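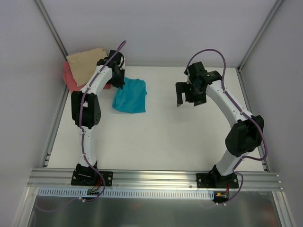
Tea towels, rags and the linen shelf

Home | News | What's On | Members | Contact

The linen shelf at Fumorthorpe has been sorted, and from April there is a new way of doing things with it. Please read this through before your next kitchen shift, even if you have been on the roster for years.

For a long time everything made of cloth went into the same two drawers beside the sink. Tea towels, floor cloths, dusters, the odd pillowcase and a good many things that had been torn up and pressed into service all lived together. Anyone drying glasses had to guess what a cloth had been used for last, and the usual answer was to take a fresh one, use it for thirty seconds and leave it on the bench. Slavica Dumitrescu, who does the washing, was getting 80 pieces back after a big lunch and a fair share of them had hardly been touched.

Slavica and Jinlong Yan emptied both drawers and went through the lot on the big table in the back room. Anything with a hole you could put a thumb through was cut down for rags. Anything that still smelled after a hot wash went in the bin. The good linen was kept, along with most of the cotton, and the rest was shared out by colour.

The colours work like this. Teal cloths are for dishes and glasses. Tan cloths are for benches and tables. Anything patterned or striped is a rag and belongs in the bucket under the trough, where it can be used on floors, the barbecue and bicycle chains. White cloths are kept for covering food and bread dough, and they go back on their own shelf. If you bring something from home, please check which group it falls into before you add it. A teal bath towel is still a bath towel and should go home again.

Folding

Jinlong has asked that everyone fold the same way so the piles stay upright. Lay the cloth flat and smooth it out from the middle with the side of your hand. Bring the long edges together, then fold in half, then in half again. The folded edge faces out, towards you, when it goes on the shelf. You can then lift one cloth off the pile without dragging the next one out with it.

Squares are more trouble than they look. A lot of ours have shrunk more one way than the other and will never meet at the corners. Line up one corner and one side, and let the other side be whatever it is. Thick cloths can be folded once less, otherwise they spring open. Rags don't need folding at all.

Please fold on a clear surface. The draining board is always damp, and a cloth folded there goes musty by the next session. Tip the basket out in one corner of the table and leave the rest of the top free for working on. It goes much faster than pulling cloths one at a time out of a basket on the floor.

Washing

Used cloths go in the blue tub by the back door, shaken out flat. A cloth left balled up overnight takes twice as long to come clean. Dishes and bench cloths can be washed together on hot. Rags go through on their own, with no softener — softener stops cotton from soaking anything up, and this applies to the tea towels as well. Half a cup of white vinegar in the rinse is enough.

Peg them by the short edge if the weather is fine. If it isn't, use the rack in the hallway and leave a gap between each one. Kęstutis Kuusk has moved the rack away from the heater and would like it to stay there.

New stock

We bought 11 new tea towels from Seravwood in the winter. They have now been washed five times and are starting to dry things properly. Lemlem Admasu has hemmed five more from a length of linen left over from the stage curtains. Hers have a loop at one corner for hanging, and they are a little narrower than the bought ones, so they have their own pile on the left.

We still need bench cloths. Plain cotton is best, tan or close to it, and it doesn't matter if it is second-hand. Old flannelette sheets are welcome for rags if you can cut them to size first. We can't use microfibre, polyester or anything with beading or trim on it. Leave donations with Heino Kļaviņa at the front desk in the mornings.

Folding help is wanted after the monthly lunch, from 2 pm until it's done. Tea is provided. Bring your own mug, as the cupboard is next to be sorted.

Contact the office | © Fumorthorpe Hall Newsletter | Back to top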